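From: Ermira Stojanovska
To: Foundation Drawing Tutors list
Date: 24 October 2018
Subject: Re: [drawing-tutors] Shading unit, order of teaching and marking

Dear colleagues,

I write on behalf of the teaching office at Andutham in reply to Tarek Kettani's message, which is quoted in part below. Several of you have written to me separately on the same points, and it seems better to answer on the list so that all the evening centres have the same wording.

Tarek Kettani wrote:
> At the September meeting we agreed that the shading unit would be taught
> before the perspective unit, but the printed handbook still has them the
> other way round. My group at Koltadetti has 24 students and I have already
> begun with charcoal. Am I to stop and go back? I should also like to know
> whether a student who works only in pencil can pass the unit, as the
> handbook says "a range of media" and gives no number.
>
> Lastly, two of my students have asked if they may hand in late on account
> of shift work. I have told them yes, subject to your answer.

On the first point, the decision taken in September stands. Shading is to be taught first at all centres from this term. The handbook was sent to the printer before the meeting and will be corrected in the next edition. Tutors who have already begun with perspective may finish that unit and then move to shading; there is no need to restart. The group at Koltadetti should carry on as it is.

On the second point, the phrase "a range of media" is to be read as two or more. Pencil and charcoal would meet it, as would pencil and ink wash. Work in pencil alone cannot be given a pass for this unit, although it may be marked and returned with comments. Where a student cannot use charcoal for reasons of health, please write to Ghizlane Filali, who will agree another medium with you. Soft graphite sticks count as pencil for this purpose. Conté does not, and may be used as the second medium.

The opening exercise remains the study of simple solids. Students should block in the large areas of tone before they attempt any edge, and should leave the outline until last. We would ask tutors not to hand out finished examples to copy. The figure that follows may be shown on screen for the discussion of overlapping forms, but it is not to be printed for tracing. 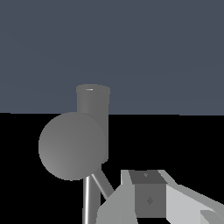
Fig. 1. Sphere and cylinder, grey on a black ground.

When leading the discussion, tutors may wish to ask where the sphere is lightest and where it begins to darken, and how its edge is treated where it meets the cylinder. Many beginners draw a hard dark line at such a meeting point out of habit. They should be encouraged to let the difference in tone do the work, and to compare the two surfaces with half-closed eyes before putting anything down.

On late work, each centre may allow an extension of up to 12 days without asking this office. Anything longer must be requested in writing before the due date, and the form is the same one used last year. Shift work is an accepted ground. Tarek's two students may therefore be told that the extension is granted, provided that it falls within the limit.

Two further matters have been raised by Meriem Lahlou and Fadwa Lahlou, who teach at different centres and should please be addressed by their full names in messages to the list, as replies have gone to the wrong person more than once.

Meriem Lahlou asks about paper. The supplier, Morsy, has sent 432 sheets of the heavier cartridge paper, which will be divided between the centres according to enrolment. Tutors should keep it for assessed pieces and use newsprint for practice. Fixative is not included in the delivery and must be ordered by each centre from its own budget.

Fadwa Lahlou asks whether portfolios may be sent in as photographs. They may not, for this unit – tone is too easily altered by the camera or by the screen on which the work is viewed. The originals should be delivered flat, with the student's number on the back of every sheet and the centre's name on the folder. There are 43 portfolios outstanding from the last session, and tutors are kindly asked to collect them from the office in Clukedia when they next attend. Folders that are not labelled cannot be returned by post.

Please send any corrections to the enrolment lists to me directly and not to the list.

Yours sincerely,

Ermira Stojanovska
Teaching Office, Andutham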